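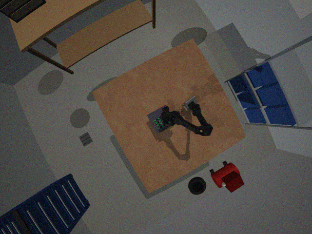 *Simulated robot arm over a work surface with a mottled orange-brown finish.*

# Research Assistant, Film Audience Records (fixed term)

**Employer:** Weltdale Institute for Screen History
**Project:** Farard Collection
**Reports to:** Iqra Mohmand, project lead
**Posted:** Nov 6, 2018
**Hours:** full time, 33 hours per week

## Background

The Farard Collection consists of 1,421 ledger pages and loose returns from a small chain of movie theaters that operated in and near Weltdale between the arrival of sound and the mid-1950s. Managers recorded the program for each booking, the admissions by seat price, the weather, and in many cases a remark on how the main feature was received. British, French and Hungarian pictures appear next to the expected American releases, usually as second features.

The project will transcribe the returns, match each title to a release record, and publish the result as an open dataset with a written guide. The main research question is how imported films were booked and received outside the large cities. Published work on the subject relies mostly on trade papers and big-city box office reports, and these say little about third-run houses.

All pages have been scanned. Transcription of the first two ledgers is complete and has been checked once.

## Duties

- Transcribe handwritten and typed returns into the project template, following the Farard transcription rules (version 4).
- Identify film titles, including retitled imports, shortened titles and misspellings. Record the evidence for each match.
- Code managers' remarks using the agreed list of terms. Propose new terms in writing when the list does not cover a case.
- Check transcriptions made by other team members. Each page is read twice by different people.
- Draft two sections of the dataset guide: one on retitling, one on gaps in the record.
- Attend the weekly project meeting and keep the decision log current.

The postholder will also prepare one paper, alone or jointly, for the project workshop in July. The subject is open as long as it uses the returns.

## Requirements

Essential:

- A master's degree in film studies, history, library science or a related field, or equivalent work experience.
- Experience with primary sources from the first half of the twentieth century.
- Ability to read American business handwriting of the period. Shortlisted applicants will be given a sample page to transcribe.
- Working knowledge of spreadsheets, including filters, lookups and data validation.
- Clear written English.

Desirable:

- Reading knowledge of French or Hungarian. The Halás correspondence, which covers the supply of Hungarian-language prints, is partly untranslated.
- Familiarity with distribution practice in the studio period – block booking, clearance and zoning in particular.
- Some experience with a scripting language for cleaning data.

Knowledge of Drasano, the database used by the project, is not required. Training takes place in the first week.

## Terms

The post is offered for 18 months and cannot be extended under the present grant. Work is on site at Weltdale for the first 5 weeks. After that, up to two days per week may be worked from home, except during checking periods. Salary is on the Institute's research scale, grade 4, and the starting point depends on experience. Travel to one conference is covered.

## How to apply

Send the following as a single PDF to the Institute's personnel office, with "Farard RA" in the subject line:

1. A cover letter of no more than two pages, addressing the essential requirements in order.
2. A résumé.
3. A writing sample of up to 5,000 words. Published and unpublished work are treated equally – a thesis chapter is acceptable.
4. Names and contact details of two referees. Referees are contacted only after interview.

Incomplete applications will not be read. Interviews last 45 minutes and may be held by phone. Questions on the content of the work should go to Iqra Mohmand, and questions on pay, leave or eligibility to the personnel office.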